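Unit 4. Safe practice at the collaborative arm
Course notes for the handling lab, Skevley building, ground floor
Prepared by Veerle Smits, with corrections from Toon Verschueren

4.1 What this unit covers

In Unit 3 we looked at the standards as documents: who writes them, how they are numbered, and which one you open first. In this unit we come to the table. The exercises are light work, with artificial flowers and thin plastic trays, and students often ask me why we need so many rules for a rose made of cloth or plastic. My answer is always the same. The object is light, but the arm is heavy, and the arm does not know what it is holding.

Please read the whole unit before your first session in February. Milan Michiels will ask you some questions at the door, and he does not let you in if you have not read it.

4.2 The documents you need

The main ones are ISO 10218, part 1 for the robot itself and part 2 for the application and the cell, and ISO/TS 15066, which gave the first detailed guidance on collaborative work. In the 2025 edition of ISO 10218 most of that guidance was taken into part 2. The older texts are still in many company files, so you must be able to read both. For the risk assessment we use ISO 12100.

You will also hear the word "cobot". Be careful with it. It is not the robot that is collaborative, it is the application. The same arm with a soft gripper and with a knife is two different cases, and each needs its own assessment. If you remember only one sentence for the exam, I would like it to be this one.

4.3 Before power on

Walk once around the table. Look at the floor too, because chairs on casters roll and bags get pushed under with the foot. Check that the cable at the wrist has enough slack for the full turn of the last joint, and that it cannot catch on the gripper. A cable that pulls tight will give you a false contact stop on a good day and a broken connector on a bad one.

Check that the payload in the Skatilora panel agrees with the tool which is mounted. This is the most common mistake in the lab book. A wrong payload makes the arm feel forces that are not there, or not feel forces that are there. For the standard gripper with sensor the value is 600 grams. If you change the tool, you enter the new mass and the new centre of gravity, and you write both in the book with your initials.

Long hair is tied back. Scarves, lanyards and loose sleeves stay outside the line. Rings and bracelets go in your pocket.

4.4 Who may stand where

One person is the operator and has the enabling device. One person is the observer and stays within reach of the emergency stop. Other people may be near the table, seated or standing, but they stay behind the edge and keep their hands off the surface while the arm is live. The operator says "moving" before the first motion of each run, loud enough that everyone hears it. I know it feels silly after the tenth time. Say it the eleventh time also.

Operator and observer change every 30 minutes. Attention goes down faster than people believe, and it goes down fastest in the person who only watches.

4.5 Speed and separation

For teaching and for all first runs, the speed slider is at 30 per cent or lower. After three clean runs without a stop you may go to 70. You do not go above 70 in this course, also not when Arnout Desmet tells you that his group did it last year.

Manual reduced speed is a separate matter. It has its own limit of 250 mm/s at the tool, which you find in the standard, and the slider does not replace it.

4.6 Objects on the table

Put down only what the task needs. In the sorting task, stems and loose leaves may lie in any direction, and this is intended, but the trays must stand at the two ends and must not be moved during a run. If a stem falls from the gripper, leave it. If a piece goes under the forearm, also leave it. Stop the program, wait for the standstill signal, say "stopped", and only then reach in.

Thin stems bring one special danger. They bend out of the way, so the arm does not feel them, and students learn from this that contact is harmless. A finger between two links does not bend like a stem. Treat each pinch point on the drawing in Annex B as a real one.

4.7 After a stop

A protective stop is not a nuisance to be cleared. Read the message first. Write the joint, the time and what the arm was holding. Frans Brouwer went through the lab book of the previous group and found 127 stops, and over half had no cause written next to them. We could learn nothing from those lines.

Do not press reset twice. If the second run stops in the same place, call Milan or me.

4.8 Homework

Take the Piria form (version for one arm, one table) and make the risk assessment for the flower sorting task. List the hazards, estimate each one before and after the measure, and name the clause you used. Do not copy the Pastor sheet from Unit 2, it was written for a fenced cell and most of it does not fit. 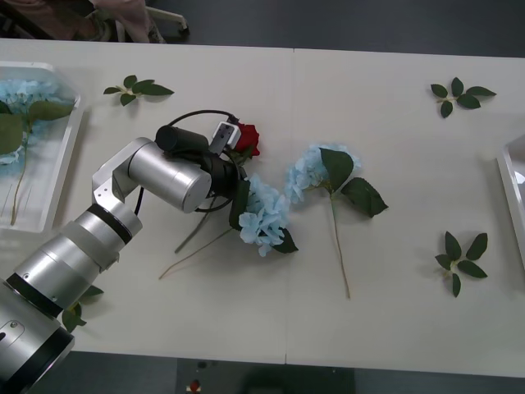
Two pages are enough. Hand in one form per pair, with both names on it, before your second session. Toon reads the forms and gives them back with remarks in pencil, and you may correct once. Marks are given on the corrected version.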